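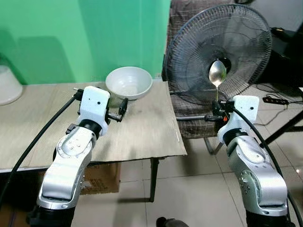
上个月回老单位吃饭，坐在我对面的小孟问我，你走之前那会儿，怕不怕？我嘴里正含着半个狮子头，含含糊糊说了句还行吧。回家的路上越想越觉得这个回答太敷衍了，所以今天趁孩子睡了，泡一杯茶，慢慢写一写。

先交代一下背景，新来的朋友可能不知道。我在一家给养老院和社区食堂做配餐的公司干了很多年，从洗碗间做起，后来管餐具间，再后来管整个后场的排班。公司叫诺娜，Nona，老板说是某个地方的话里“奶奶”的意思，我一直觉得挺贴切，因为我们那儿从上到下都像一个操心的奶奶，生怕谁没吃饱。最忙的时候中午要出797份餐，每一份里都有一个碗、一把勺子，饭后再全部收回来，洗、消、查、摆，第二天早上六点又出去。

外人听说“自动化”，想到的大概是炒菜机、传送带那种大家伙。我们后场的切菜机和洗碗机早就有了，大家早就不觉得那叫机器人，跟电饭锅一个待遇。后来轮到的，偏偏是最不起眼的一道活：把洗好的勺子一把一把拿起来，看看有没有干掉的米粒，然后放进碗里，配成一套。

这道活有多不起眼呢？招聘启事里从来不写。新人来了，第一天都坐在那儿配勺子，因为不用教。可是干过的人都知道，它又特别磨人。勺子堆在筐里互相勾着，你抽一把带出来三把；勺柄薄，戴着手套捏不住；看久了眼睛发花，满眼都是亮晶晶的一片。我年轻的时候坐一个上午，下午回家看见自己家的饭勺都想躲。

所以那两条手臂来的时候，后场的反应其实很复杂，不是一句怕或者不怕说得清的。

它们先在一间闲着的小屋里练了好一阵子。那屋子墙是绿的，很亮的那种绿，桌上铺了摊平的纸板，夏天闷，就搬了个落地扇进去。我第一次进去看的时候有点失望，说实话，我以为会有个像样的工作台，结果跟我爸在阳台上修收音机的架势差不多。右边那只夹爪捏着一把金属勺，勺头朝上，竖得笔直，像小学生举手。左边那只悬在桌子上方，挨着一个白瓷碗。我站在门口看了半天，心里冒出来的第一个念头居然是：它捏勺子的地方跟我捏的不一样，我是捏得靠下一点的。

负责调试的是一位西班牙来的工程师，叫Candela Carretero，厂家Irberg派来的。她中文说得慢，但是每个字都很认真，大家叫她“坎姐”，她很高兴，自己写在了工牌背面。她头一件让我记住的事，是她没有先去摆弄机器，先搬了个小凳子，坐在李阿姨旁边配了一个上午的勺子。

李阿姨是我们那儿配勺子最快的人。她有个本事，手往筐里一探，不用看，摸一下就知道这把勺子洗没洗干净。坎姐问她怎么知道的，她说，涩。坎姐查了半天手机，问我“涩”是不是柿子没熟的那个味道。我说对，但在这里是手感，就是摸上去不滑溜。她把这个字抄在本子上，旁边还画了一个柿子。

后来有一段时间，李阿姨每天下午被请到小屋里去，坐在操作的位置上带着那两条手臂做动作。拿起来，转一转，停一停，放进碗里。一天做100遍。她头几天回来直喊累，说比自己干还累，机器的手“没有皮”，什么也摸不着，全靠眼睛。可是到了第二个礼拜，她开始挑毛病了：放得太高，碗要磕；夹得太紧，薄柄的要弯。她说话嗓门大，隔着走廊都听得见她在教训那两条胳膊，跟教训她儿子一个腔调。

我得承认，那阵子我心里是不大舒服的。排班的人最清楚一道活值几个人。配勺子这道活，早班三个人，晚班三个人，一共六个。我闭着眼睛都能背出来这六个人是谁，谁家孩子要高考，谁腰不好不能站，谁是离了婚自己带着老人的。老板开会的时候说不裁人，说得很诚恳，我也信他诚恳，可是我在后场这么多年，见过太多诚恳的话过了年就变了样子。那段时间我晚上睡不好，半夜爬起来在纸上画排班表，画了撕，撕了画，想看看这六个人能往哪里挪。

现在回头看，事情的走向跟我画的哪一张都不一样。

首先是慢。机器比我们想的慢得多。正式摆到餐具间以后，头一个月它一个上午配出来的，还不够李阿姨喝口水的工夫追的。年轻人拿它打趣，给两条手臂取名叫“Pacheco”，是坎姐手机里一首歌的歌手的姓，大家觉得好听，念着念着就成了“帕师傅”。帕师傅今天又卡住了，帕师傅把勺子扔地上了，帕师傅举着一把勺子不动了，谁去跟它说一声。它一卡住就得有人过去，把筐里缠成一团的勺子拨开。所以头一个月，六个人一个没少，反倒多了一个看机器的。老板那张脸，唉，我都不忍心看。

然后它慢慢好起来了，也不是哪一天突然好的。有一天我巡场，发现晚班那边很安静，走过去一看，帕师傅在那儿一把一把地配，旁边的小孟在擦推车，嘴里哼着歌。我问她机器没卡？她愣了一下说，好像今天都没卡过。就这么一句，平平常常的，我却在那儿站了一会儿。

晚班变得最多。从前晚班配勺子要配到很晚，末班车都赶不上，大家拼车回家，车费一直是件扯皮的事。后来晚班的配套全交给帕师傅，留一个人照应，另外两个人挪到了早班去送餐。送餐这个事，我原来以为没人愿意，风里来雨里去的，结果腰不好的那位大姐第一个举手。她说坐着腰才疼，走着不疼，而且送到养老院去，老人家会拉着她的手说话，比对着一筐勺子强。她送了半年，认识了整整一层楼的老太太，冬天回来兜里总揣着人家给的橘子。

也有不那么圆满的。早班有一位跟我同年进厂的老姐妹，她就喜欢配勺子。真的有人喜欢的！她说一坐下来脑子就空了，什么烦心事都不想，手自己会动。机器进来以后，她被调去前台核对订单，用电脑，整天有人打电话来问这个问那个。她干了三个月，走了。走的时候没吵也没闹，请大家吃了一顿砂锅。公司没有裁她，表上写的是“个人原因离职”，可是我心里知道，这里头有一份是我排的班。这件事我到现在也没想明白应该怎么办才对，给她留一张凳子、一筐勺子，让她跟机器并排坐着配？当时我提过，上头说不合算，我也就没有再坚持。要是放到今天，我会再多说两句的。

李阿姨呢，成了“教练”，这是工资条上正儿八经印着的岗位，每个月多了一笔钱。公司后来换了一批新勺子，柄上带弧度，是从一家叫Clullari的供货商那里进的，帕师傅一夹就滑，又是李阿姨坐回那个位置，重新带着它做。她跟我抱怨，说学了又忘，忘了又学，比教人还费劲。可我看她是得意的。她儿子来接她下班，她非要拉着他进来看，指着那两条手臂说，这个动作，是我教的。

不过我也问过她一个煞风景的问题。我说李阿姨，你把你会的都教给它了，你不亏吗？她正在摘手套，想了一会儿，说，涩，它还是摸不出来。

这话不假。到我离开的时候，洗没洗干净还是得有人查，每一套出去之前要有一双人的手过一遍。坎姐说以后可以加别的东西来看，也许吧，她懂，我不懂。我只是觉得这件事挺有意思，一道从来没有人写进招聘启事里的活，因为要教给机器，头一回被人一个字一个字地问清楚、写下来。从前新人来了，我们都说“坐那儿配勺子去，不用教”。现在墙上贴着一张纸，是李阿姨口述、小孟打的字，讲怎么拿、怎么看、怎么转、怎么放，满满一页。新人看了都说，原来配个勺子这么讲究。

我自己离开，跟机器没有关系，是婆婆身体不好，孩子又小，两头顾不过来。不过话说回来，要没有机器，晚班的排班不会松下来，我可能也脱不开身，这么一想又好像有点关系。人的事情就是这样缠在一起的，跟筐里的勺子一样，抽一把带出来三把。

小孟那天问我怕不怕，我后来在微信上补了一大段给她。我说我怕过的，怕的倒不是那两条胳膊，怕的是有一天拿着排班表的那个人，不认得表上的名字。小孟现在就是拿排班表的人。她回了我一个抱抱的表情，又过了一会儿，发来一张下个月的表，问我中秋那几天这样排行不行。

我给她改了两处。送餐那位大姐中秋要回老家的，她每年都回，小孟不知道。还有晚班照应帕师傅的那个小伙子，一个人连着值了好多个晚上，我说你得给他换一换，机器不累，他一个人对着机器可是会闷的，至少配个能说话的人。

茶凉了，孩子也翻身了，先写到这里。下回想写写养老院那边的软饭是怎么做的，有好几个朋友留言问过，我记着呢。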